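Jalberg - évaluation du kit de préhension Inau
Rapport d'avancement remis à Osman, financeur de l'essai
5 février 2026

Objet

Le présent rapport couvre la deuxième phase de l'évaluation du kit Inau, proposé en location aux ateliers de tôlerie de petite taille. Le kit comprend une pince, une petite caméra montée au poignet, le logiciel de repérage des pièces et une assistance à distance. La première phase portait sur l'installation. Celle-ci porte sur la prise et la dépose d'équerres embouties, courbes et percées, qui constituent l'essentiel de nos séries courtes.

Travaux réalisés

L'installation a demandé trois jours, formation comprise. Le raccordement à notre bras existant n'a pas posé de problème, mais le support de câble livré était trop court et nous l'avons remplacé par un modèle du commerce. Inau a accepté de modifier la référence dans ses prochaines livraisons.

Nous avons ensuite lancé une série de 400 prises sur une même famille d'équerres. Le taux de prise correcte du premier coup s'établit à 82 %. Les échecs se répartissent entre deux causes : un mauvais repérage de l'orientation de la pièce, et un glissement de la pince sur la partie bombée. La première cause est de loin la plus fréquente. Les reflets sur la tôle courbe gênent la détection du contour, surtout quand l'éclairage de l'atelier vient de côté.

Pour les essais d'orientation, nous utilisons des pièces tracées au marqueur bleu foncé. Les lignes se croisent en diagonale sur la face de l'équerre et servent de repère à l'opérateur quand il relit les images. Le logiciel, lui, travaille sur le contour et sur les perçages.
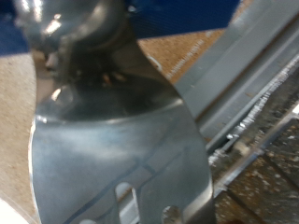

Finlay Gillies fait remarquer que le repérage par les perçages ne vaut que si le logiciel les voit en entier, et qu'à courte distance un trou ou une lumière oblongue sort facilement du champ de la caméra. Il demande que la prise de vue de référence soit faite plus haut, avant l'approche, et que la vue rapprochée serve seulement à confirmer la position.

Cette demande a été transmise à Inau. Le réglage est possible sans changer de matériel, au prix d'un arrêt supplémentaire du bras à chaque cycle. Nous n'avons pas encore mesuré l'effet sur la cadence.

Points ouverts

Le glissement sur la partie bombée reste à traiter. Inau propose des mors revêtus, facturés en supplément. Nous souhaitons les essayer avant de nous prononcer.

La documentation française est incomplète : le chapitre sur l'étalonnage de la caméra renvoie à des menus qui ont changé de nom. Sinan Değirmenci tient une liste des écarts et l'envoie au fournisseur au fil de l'eau.

L'assistance à distance répond correctement. Sur quatre demandes, une seule est encore en attente - elle concerne l'export des journaux de prise.

Budget et suite

Les dépenses sont conformes à l'enveloppe prévue. Le seul poste non anticipé est l'achat du support de câble, pris sur les consommables. Les mors revêtus feront l'objet d'une demande séparée.

La prochaine phase reprendra la même série d'équerres avec la prise de vue haute, puis avec les nouveaux mors. Le rapport final est prévu pour mai. Il comportera un avis sur la location du kit à l'issue de l'essai, avec le coût par pièce.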